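Cotley Laundry House to Reopen With Lower Prices and Longer Hours

3rd August

The public laundry on Mill Lane in Cotley will open its doors again this month, after being closed since February, when a water pipe broke under the floor and the main room was flooded during the night. The town council confirmed the news in a short letter to residents, and the new price list is already hanging in the window.

For many people in the lower part of the town, the closing was a serious problem. The old apartment houses between the river and the rail line have small kitchens, and a large part of them have no place for a washing machine. During the last months the families there had to take the bus to Brimovar, where the nearest laundry is, and carry their bags up the hill from the stop.

"I have done my washing in the bathtub more often than I want to say," said Wilma Carnegie, who has lived on Tanner Street for most of her life. "Shirts are possible. Bed sheets are not possible. My daughter took the sheets to her house and brought them back on the next visit, and so we managed."

The repair took longer than the council expected. At first it was believed that only the pipe must be changed, but when the workers opened the floor they found that the wood under it was soft in many places. The whole floor of the main room was then taken out. A new one of concrete and tile was put in, with a drain in the middle, so that water from a broken machine can run away and does not stay in the room.

Angus Menzies, who leads the building office of the council, told this newspaper that he understands the anger about the delay. He said that the drying room at the back was not damaged, and that it could perhaps have been opened earlier for people who wash at home and have no place to dry. "We discussed it in the spring and we decided against it, because there was no safe way in except through the work area," he said. "Maybe we should have made a second door. It was a question of money."

The building company Gavura did the floor and the pipes. The machines were delivered by Ogundipe, a family firm which also looks after the machines in the hospital laundry in Brimovar. The old washers were older than some of the people who used them, and two of them had not worked for a long time before the flood.
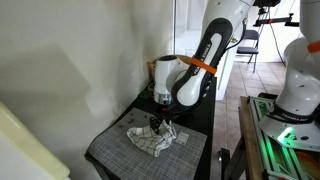 Will the old wash cards still be accepted?
The money on them is not lost, but the cards must be changed for new ones at the counter, and this can be done until the end of the year.

The prices are the part of the news that most residents were glad to hear. A normal wash will cost less than before, and the use of the dryers is now included when a person washes on the same visit. Soap is still sold at the counter, in small boxes, but everyone is free to bring their own. The large machine for blankets and rugs has to be booked one day before, by telephone or in person.

The opening hours are also changed. Until now the laundry closed in the early evening, and people who work in the shops or at the bus garage often could not reach it in time. From the reopening it will stay open until ten at night on working days. On the weekend the hours remain as they were. Sheena Galbraith, who worked at the counter before the flood and is coming back to the same job, said that she had asked for the late hours for years. She will have a new colleague for the evening shift, but his contract is not yet signed.

Not everybody is satisfied. Francine MacLeod, who owns the small dry cleaning shop across the street, said at the last council meeting that the new prices are paid partly with public money and that this is hard for a private business. She does not wash household laundry herself, but she takes in table linen and kitchen towels from the cafes on the square, and she fears that some of the cafes will now go to the public laundry instead. The council answered that the machines are meant for private households. A rule about this stands in the new house order, although it is not clear who will check it.

There is also a discussion about the name. On the front of the building one can still read "Wash House," in stone letters from the time when it was built, and below it hung for many years a plastic sign with the word "Laundry." The plastic sign was taken down for the building work and it broke. Euan Swanson of the local history group has written to the council and asked that no new sign should be put up. He thinks that the stone letters are enough, if they are cleaned and painted. The council has not answered him yet, and until then a paper notice on the door shows visitors where they are.

The group has also found 400 old photographs of the building and the street in the town archive, and it wants to hang a small number of them in the waiting area. Most of them have no names or years written on the back. Residents who may recognize a family member are invited to look through the boxes at the library, where they are kept at the front desk.

On the first day of opening, washing is free until noon, with one machine for each household. Coffee will be served in the yard if the weather is dry. People who come by car are asked to park behind the school, as Mill Lane is still closed on one side, where the road surface has to be finished.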